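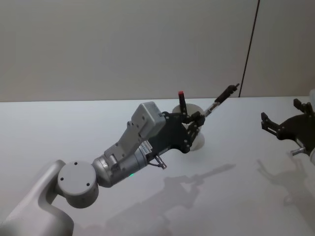
About Closison

Hello, and thank you for stopping by. Most people who reach this page are somewhere between "I'd quite like to run my own business" and "I've got the paperwork in front of me and I don't know what half of it means". Both are perfectly good places to be, and we are happy to talk to you in either.

Closison helps people buy, run and sell franchises. We work with the person signing on the dotted line, and we are paid by that person. We take no commission from franchise brands, which means that if we think a particular one is wrong for you, we can say so over a cup of tea and still sleep that night.

How we began

The firm was started by Lakmal Mridha, who had spent a good part of his working life as a franchisee himself, first with a print and copy shop and later with a pair of sandwich bars. He will happily tell you that he read his first agreement on a train, signed it the same afternoon, and only found out what the renewal clause meant when it was time to renew. He sold the second of the sandwich bars one June and spent that summer helping an old neighbour look over an offer from a cleaning company. The neighbour told her brother-in-law, he told somebody at his football club, and by the autumn Lakmal needed a desk and a telephone line of his own.

The desk was in a room above the old Haque building, with a window that wouldn't shut and very good samosas downstairs. We have since moved to Sellesach House, where the windows are better. We do still go back for the samosas.

What we do

If you are buying, we read the agreement with you, line by line if you like, and put it into everyday words. We look at the fees, the territory, the lease and what happens if you want to leave early. We also ring people who already run the same franchise and ask them how it has been going — you would be surprised how willing they are to chat once the shop is shut.

If you are already trading, we can sit down with your figures and help you get ready for renewal, or for taking on a second site. And if you are thinking of selling, we will help you put your accounts in order and find out what your franchisor needs to approve before a buyer can step in.

We are not solicitors and we don't pretend to be. When something needs a lawyer we will tell you, and you are free to use whichever one you please.

The Tradier evenings

Twice a year we run a small get-together called Tradier, for people who own a franchise or are thinking about one. There are 72 seats and they do tend to go, so please book early if you'd like to come. The talks are short, the questions are long, and there is always soup.

Coming to see us

The first conversation is free and usually takes an hour or so, though Lakmal has been known to run over. Bring whatever you have, even if it is only a brochure and a few scribbled sums. We are on the second floor of Sellesach House and the kettle goes on at 9 am. If the stairs are a trouble, let us know beforehand and we will meet you in the café on the ground floor.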